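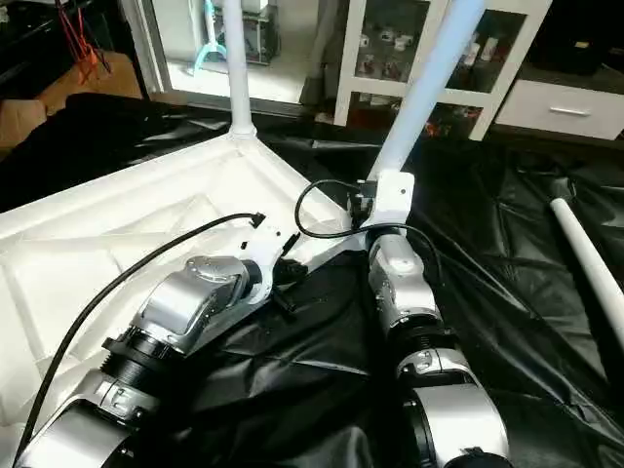
Lefteris asks why the Resow, a small cart that sells soup, does not need a plug or a motor. The answer is in the pedals. When the rider pushes them, a chain turns the back wheel and the cart rolls. When the cart is parked, the rider moves a lever, and the same chain turns a blender.

Try it with your bike: ask an adult to lift the back wheel, then turn a pedal slowly by hand.

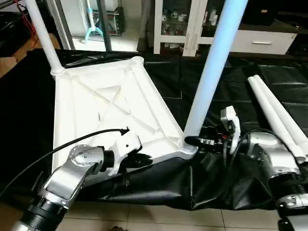 How is the soup heated?

Legs are too weak for this job. The cart carries a small gas stove.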